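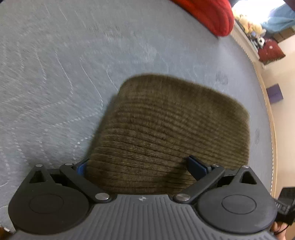 Corduroy

Corduroy is a woven pile fabric with raised parallel ribs, known as wales, that run along the length of the cloth. It belongs to the same family as velveteen, from which it differs in the way the pile is bound and cut. Most corduroy is made of cotton or of cotton mixed with polyester, and smaller amounts are made from wool, viscose and other fibres. It is used for trousers, jackets, hats, upholstery, cushion covers and linings.

Structure

Corduroy is a weft pile fabric. It has one set of warp threads and two sets of weft threads. The ground weft interlaces closely with the warp and forms the base of the cloth. The pile weft passes over several warp threads at a time before being bound down, leaving long loose stretches of yarn, called floats, on the face. The binding points lie in straight lines parallel to the warp, so that the floats form lengthwise tunnels. When the floats are cut along the middle of each tunnel, the two cut ends stand up and meet the ends of the neighbouring float. Each wale is formed from these ends, and the groove on either side of it marks the line along which the cut was made.

The ground is usually a plain weave or a twill. A plain ground gives a light and fairly stiff cloth. A twill ground allows the weft threads to be packed more closely and is preferred for heavy work. The pile is fixed in one of two ways. In V-binding, each tuft passes under a single warp thread and may be pulled out by rubbing on the back of the cloth. In W-binding, the tuft passes under one warp thread, over the next and under a third. It holds much better, but the pile is less dense for the same amount of yarn.

Manufacture

The cloth leaves the loom uncut and shows no pile. Before cutting, it is commonly treated with a light paste on the back, dried and stretched, which keeps the ground firm and the tunnels open.

Cutting was formerly done by hand. The cloth was stretched tightly on a long frame, and the cutter walked its length pushing a thin knife, fitted with a guide, through one tunnel at a time. The work was slow, and a slip of the blade left a hole that had to be mended. In machine cutting, a row of circular blades turns above the cloth while fine guide wires run inside the tunnels, lifting the floats to the blades. Where the wales are wide, every tunnel can be cut in a single passage. In narrow cloths there is not enough room between the blades, and alternate tunnels are cut in a first passage and the remainder in a second.

After cutting, the cloth is washed to remove the paste and brushed both along and across its length. Brushing opens the tufts and rounds the top of each wale. Loose fibre is then burned off in a quick pass over a flame or hot plate, and the cloth is dyed, dried and brushed again. A small amount of wax may be applied to the face at this stage to give lustre.

Wale count

Corduroy is graded by the number of wales in a given width, normally the inch. A low number indicates broad ribs and a high number fine ones. Cloths with up to 4 wales to the inch are known as elephant cord or jumbo cord, and are found mainly in furnishing and outerwear. Standard trouser cloths lie in the middle of the range. Those with 16 or more are called needlecord or pincord and are used for shirts, dresses and children's clothes.

The number of wales in a full width of cloth follows directly from the grade and the cuttable width. A cloth of eight wales to the inch, cut to a width of 48 inches, has 384 wales between its selvedges. Finished widths vary with the loom and with shrinkage in the wet processes, and the count is therefore taken on the finished cloth.

Varieties

Thick-and-thin corduroy has wales of two or more widths arranged in a repeating order. Uncut corduroy keeps the ribbed form but has no pile, the floats being left whole. Printed corduroy carries a pattern applied to the finished face. Stretch corduroy contains a small share of elastane, normally in the weft – 2 per cent is a common figure for trouser cloths. Bedford cord, although ribbed lengthwise, is not a pile fabric and is classed separately.

Trade names

Fabric merchants have often sold corduroy under names of their own. Himileo was applied to a broad-wale furnishing cloth with a twill ground, and Puvier to a fine needlecord in cotton and viscose. Okis referred to an uncut cloth used for linings. The name Bragança, also that of a Portuguese city, was given to a heavy brown cotton cord. None of these names describes a distinct weave.

Cutting out and sewing

The pile of corduroy leans slightly in one direction. Light is reflected differently according to whether the cloth is seen with or against this lean, and pieces cut in opposite directions may appear to be different shades. All parts of a garment or cover are accordingly laid the same way. Pile running upwards gives a deeper colour, and pile running downwards wears more evenly. On box-shaped cushions the wales on the top panel are usually aligned with those on the front border, an arrangement that needs extra cloth.

Seams are sewn in the direction of the pile with a slightly long stitch. Cut edges shed short fibres and are neatened early in the work.

Wear and care

The tops of the wales take most of the rubbing. Seats, knees and elbows lose pile first, and the ground weave shows through as a flat, paler area. This loss is permanent. Flattening caused by pressure alone can often be reversed by steaming the cloth from the back and brushing it along the wale.

Cotton corduroy is generally washed inside out at low temperature and dried without wringing. Pressing on the face crushes the pile. The iron is applied to the back, with the face resting on a towel or a needle board.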